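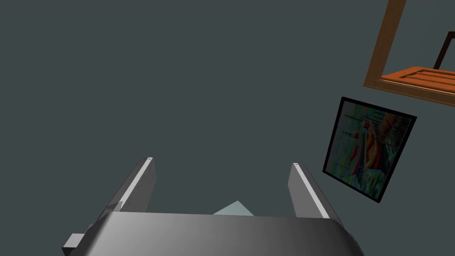
Our project examined how the introduction of a handling arm altered the work of the packing staff at Brurellow, a gift and book warehouse in Skistham. Before any arm was installed, the firm asked us to compare the present duties of the staff with those they would have once Vustier, the proposed system, was in use. Much of our evidence comes from simulated trials, in which the arm was moved between tasks in a furnished room. An operator judging an approach has to read the position of two wide-open fingers against a plain grey surface, with a tilted picture and some slatted woodwork off to the right, and several told us that this was harder than lifting the goods themselves.

Findings

Twelve members of staff were interviewed in February. At present each packer lifts, wraps and labels. Under the new arrangement the lifting passes to the arm, and the packer becomes responsible for checking the grip and for deciding when to stop. Small, uneven goods were the main concern. A hare figure held upright between the finger pads, over a table where a thick book is also lying, requires a different judgement from a carton, and staff wished to have a say in how such goods were graded. The 295 product lines now packed by hand would all need to be reviewed.
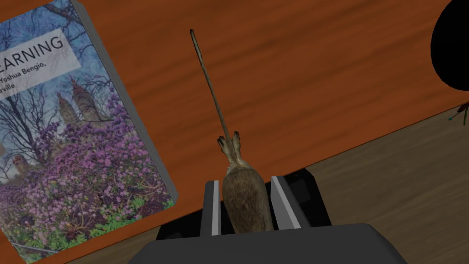 Agnes Pringle told us that she did not fear for her post but for her breaks, as the present pace is set by the packers and she expected the new one to be set by the machine. Four others raised the same point. We recommend that control of the pace remain with the packing bench during the first months, and that time spent supervising the arm be recorded as skilled work.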